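**Ticket: guest Wi-Fi drops at Silby, upper floor**
Opened by: Ditte Overgaard
Assigned to: Poul Kjærgaard
Opened: 2024-03-23
Priority: normal
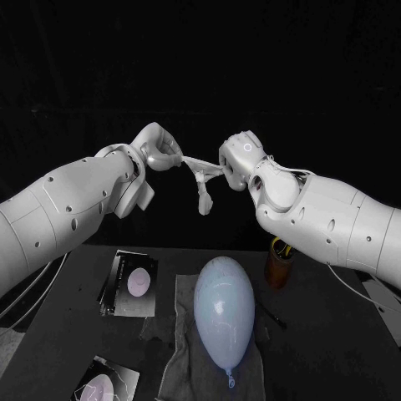 Guest Wi-Fi on the upper floor disconnects every few minutes. Laptops show full signal, then "no internet", then reconnect by themselves. Wired machines are fine. To test uploads I have been sending the same large file to the shared folder again and again. It stops part way on the guest network and goes through first time on a cable. Same result on my phone and on the loan laptop.

**Poul:** Which access point are you on when it drops? There is a label on the underside. Also, does it happen on the staff network?

**Ditte:** The one by the stairs, label says Starley. Staff network is fine in the same spot. I had both open next to each other and only guest went down.

**Poul:** Then it isn't the radio or the cabling. Guest and staff share both. Checked the controller log. Guest clients are asking for a new address over and over and some get no answer. The address pool for guest is full.

Lease time was set to 2 days in December, when Noonan was still on the old router. Each visitor's phone keeps its address long after they have gone home.

**Steps taken**

- Lease time on guest changed from 2 days to 4 hours
- Old leases cleared
- Pool moved to a larger range, room for 2,000 addresses
- Starley access point restarted

Please forget the guest network on the loan laptop, join again and repeat the upload.

**Ditte:** Done. Upload completed. Left a video call running over lunch and it stayed up. One thing, the Metirum printer in the small meeting room has gone missing from the list.

**Poul:** It was on guest. It should never have been, someone must have joined it there when it was set up. It had a fixed address from the old range. I have moved it to the staff network. You will need to remove it and add it again on each machine that prints to it.

**Ditte:** Added on mine, test page came out. I'll do the other machines this afternoon.

**Poul:** Leaving this open until the pool has been through a busy day. Noonan has the same lease setting, so I'll change it there under a separate ticket.

Status: monitoring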